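Household Tips: Before You Budget for a Laundry Folder

February 9, 2018

Every December I get letters from readers who want a machine that folds the laundry, and by February they've started pricing one. I fold for a family with opinions about sock pairing, so I understand. Before you hand over a deposit, do a little homework at the bed or table where the folding happens now.

Time yourself first. Do it for 2 weeks, with a kitchen timer and a pencil. I was sure I lost half my life to shirts. The pencil said 60 minutes a week, and a fair part of that was spent looking for the other half of a pajama set. No machine on the market looks for pajamas.

Next, sort a week's wash by how annoying it is. T-shirts and towels are the easy money, and every folding machine I've read up on will take them. Then come the things with straps, linings, drawstrings and elastic corners. If most of your pile is in that second heap, you are shopping for a very large T-shirt appliance.

Measure the spot, then measure it again with the closet door open. My neighbor Po-yen Lu cleared a whole corner for a Stenard floor unit and found that the lid needed more room than the machine. The corner now holds a fern — a nice one, I'll admit.

Ask where the clothes go in and where they come out. A machine that wants each shirt clipped on by hand, front side facing you, collar up, has left you the fiddly part and kept the fun part for itself. Count the clipping in your timing.
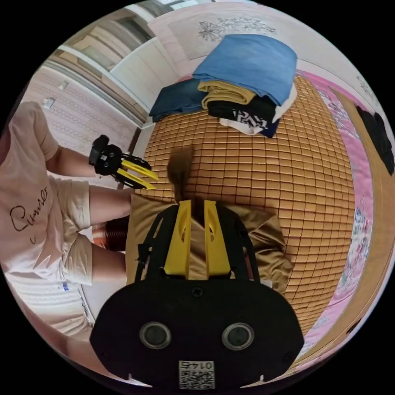 Khaki on the bamboo mat, with the finished pile at the head of it. Two grippers, four yellow fingers, and the folding still takes a bed.

Now the money. Write down the price, then add delivery, a surge protector and whatever the maker calls its care plan. The Rimow tabletop model I was quoted came to 300 dollars, which sounded friendly until I got to the replacement clips and the yearly service at 191. Put the second-year cost on the same line as the first. Salespeople dislike this line.

If the budget won't stretch, spend a little on the surface. A firm bed beats a soft couch, and a woven mat or a plain cotton blanket gives you something flat to work on. Start the stack with the big, heavy pieces and let the light ones ride on top. Keep the pile at the far end so your elbow doesn't take it down.

Renting is worth a phone call. Zerkex has a monthly plan, and a month is long enough to learn whether anybody in your house will feed the thing without being asked. Mine wouldn't. Ask who pays the return shipping, and save the carton, ugly as it is.

Last, read the warranty for the word "lint." If lint is excluded, put your wallet away and go fold something.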